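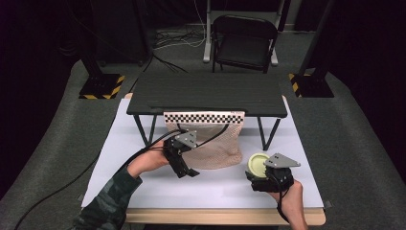
Figure 1. Mesh bag task. The disc is in the right-hand gripper.

Druvholm project: progress report to Sarnex
Reporting period: September to February 2022
Work package: Soft containers
Site: Lockwood laboratory

Summary

Collection for the soft containers work package has finished and training is under way. We recorded 3,762 demonstrations with the hand-held grippers and kept all but roughly 500 of them. The trained policy can put a flat object into a hanging mesh bag on most attempts when the mouth of the bag is already open. It is much less reliable when it has to open the bag first. We had hoped to be further on with that part by now, and most of the rest of this report is about why we are not and what we plan to do.

Spending is in line with the revised budget. We ask Sarnex to agree one change to the plan, set out near the end.

Background to this work package

The proposal said we would teach a two-armed robot to handle containers that change shape when touched. Earlier in the project we worked only with boxes and trays, where the opening stays in the same place and the robot can aim for it. A mesh bag gives no such help. The opening narrows when the bag is pulled to one side, the netting catches on corners, and the bag moves away when something is pushed against it.

We chose to collect demonstrations by hand, with a gripper in each hand, and to transfer them to the arms afterwards. The other option was to drive the arms remotely. We tried both in the first weeks. Remote driving gave us recordings that needed no conversion, but each one took several times as long to make, and operators tended to stop and wait whenever the bag swung. With the hand-held grippers they kept moving and corrected as they went. Those corrections are what we want the policy to learn.

Method

The grippers are wired. Jaw opening and hand position are logged together with video from the operator's point of view. A cable fault early in the period cost us several days of recordings, in which the jaw signal dropped out without any warning on the screen. The logging program now refuses to start a new recording if either jaw signal has gone flat, and we have not lost a day to this since.

Each demonstration begins with the bag hanging from the edge of the small dark table that stands on the white worktop, and ends when the object has been released inside the bag or the operator gives up. Giving up is allowed and is marked as such. We told operators not to start again from the beginning if they dropped something, and to recover in whatever way came naturally, as long as they used only the grippers.

We moved the small table slightly between recordings, and turned it a little. At first this was left to the operator, and when we looked at the results we found that people put it back in nearly the same spot every time. From the second month the position was drawn at random by the program and shown on the screen before each recording. The earlier data is still in the training set but carries less weight.

Labelling was done in Billeo. Each recording is split into approach, opening, insertion and release. Two labellers marked every recording separately and disagreements were settled by a third. They agreed well on approach and release. They agreed less well on where opening ends and insertion begins, and there is a real difficulty underneath this: a practised operator often uses the object itself to push the mouth of the bag wider, so that both things are happening at once. We now allow the two labels to overlap. The older recordings were relabelled on the same basis, a job that took longer than we had allowed for and pushed the start of training back.

Recordings were discarded for the following reasons, the commonest first:

Jaw signal missing or wrong.
Tracking of one hand lost while it was hidden behind the other.
Operator touched the bag or the object with bare fingers.
Recording stopped before release.

The second of these deserves a note. The plates on top of the grippers were meant to give the cameras something to follow, and for most of a recording they do. When one hand reaches in front of the other, close to the bag, the nearer gripper hides the further one. Tracking usually comes back within a moment, but if the hand turned while it was hidden the program sometimes picks up again at the wrong angle. We wrote a check that flags sudden jumps in angle. It catches the bad cases and also a fair number of good ones, so flagged recordings are looked at by a person before they are thrown out.

Results so far

Training has been run in two forms. The first form uses every usable recording, including those where the operator dropped the object and recovered. The second uses only the clean ones. We expected the clean set to do better on simple starts and the full set to do better on hard ones. In fact the full set was better on both, by a small margin on simple starts and a clear one on hard starts. The clean policy tends to stick once the bag has moved from where it expects. It repeats the same push until the time limit. The policy trained on everything backs off and tries from a slightly different angle, much as the operators did.

On starts where the bag already hangs open, insertion with the flat disc now works on most attempts. The usual failure is that the disc arrives tilted and its edge catches in the netting. When this happens the policy pushes harder, and we have set a force limit on the arms to protect the bag and the wrist joints. We do not think the limit itself is causing failures, but we have not yet tested that properly.

On starts where the bag has to be opened, results are poor. One arm should take hold of the rim and draw it forward while the other brings the object in. The policy reaches for the rim at the right time, but its grasp often lands too low and closes on netting. Pulling on netting changes the shape of the bag without opening it. Our best explanation is that the video does not show the rim clearly enough at the distance where the grasp is decided. The chequered band along the top of the bag helps a good deal: in a short trial with a plain bag, grasps were worse again. We would be cautious about reading too much into that trial, which was small, though it does suggest the policy has come to rely on the band, and a finished system could not depend on one.

Transfer to the arms has gone better than we feared. The arms are slower than a person's hands and cannot copy the quick flick some operators use to settle the bag before insertion. We slowed the demonstrations down in software and cut the flick where we could find it. Motions near the table edge needed the most adjustment — the arm has an elbow to keep clear of the worktop, and the demonstrations were made without any thought of that.

Problems and delays

Training started later than the plan said, for the reason given under labelling. The delay has not been made up.

Operator fatigue was higher than expected. The grippers are not heavy, but holding them out in front for a whole session is tiring, and the quality of recordings fell towards the end of the afternoon. We shortened sessions and spread them over more days. This made no difference to the cost, as operators are paid by the hour.

The cables remain a nuisance. They pull on the wrist when the operator reaches across, and now and then one has brushed the bag during a recording and set it moving. A wireless version has been looked at. The one we borrowed had a delay in the jaw signal that varied from minute to minute, and we would sooner put up with the cables.

Change requested

The plan has us moving to zipped and drawstring bags in the coming period. We ask to put drawstring bags off until the work package after this one and to use the time on the rim grasp. Zipped bags would stay in the plan. The change needs no extra money. It would mean a further round of collection at Lockwood aimed only at opening, with a plain-topped bag and with an extra camera placed to one side of the worktop so that the rim can be seen while the operator's hands are close to it.

We think opening is the part of the problem that matters most. If the rim grasp cannot be made reliable on an open-mesh bag, a drawstring bag will be out of reach in any case.

Next period

Collect the opening-only set and label it in Billeo under the overlapping scheme.
Retrain on the full set with the new recordings added.
Repeat the plain bag trial with enough attempts to draw a conclusion.
Test the force limit on the arms at several settings.
Begin zipped bags once the new training run is complete.

The recordings made so far, with their labels, have been copied to the shared store and are open to Sarnex staff using the same access as before. The discarded recordings are kept in a separate folder with the reason noted against each. Please tell us before the next review if Sarnex would like the two training runs written up separately.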